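The Fomar fingers went back on the arm in July, so the comparison with the Szalai pair now has two full rounds. Same table layout, same controller, same top-down approach. I set the closing force to 40 percent for both and left it there.

Over the plate, clearance is the main problem. The gripper body is wide, and at block height it covers the knife blade from above and crowds the fork. 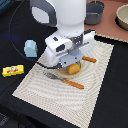
Gripper straight down over the plate, orange-yellow block between the fingers.

Mehwish Zaidi asked why I don't tilt the wrist. I tried 15 degrees in the Jikel controller and the planner rejected too many approaches. Straight down stays.

Out of 241 attempts with the Fomar fingers, 159 ended in a clean release. The Szalai log is still on the other machine. My impression is that it drops fewer blocks and nudges the plate more.

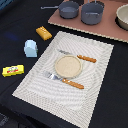
Page last modified: July, 4:46 pm

The plate and utensils sit on a woven placemat with raised ridges. I had it down as flat in the Ruldale config, and Sándor Virág spotted the wrong table height. Corrected value is in the file now.

Next is the light blue container. Its squared sides should suit parallel fingers. The yellow package lies low on the black cloth, so I'll do that one last, with the approach speed halved.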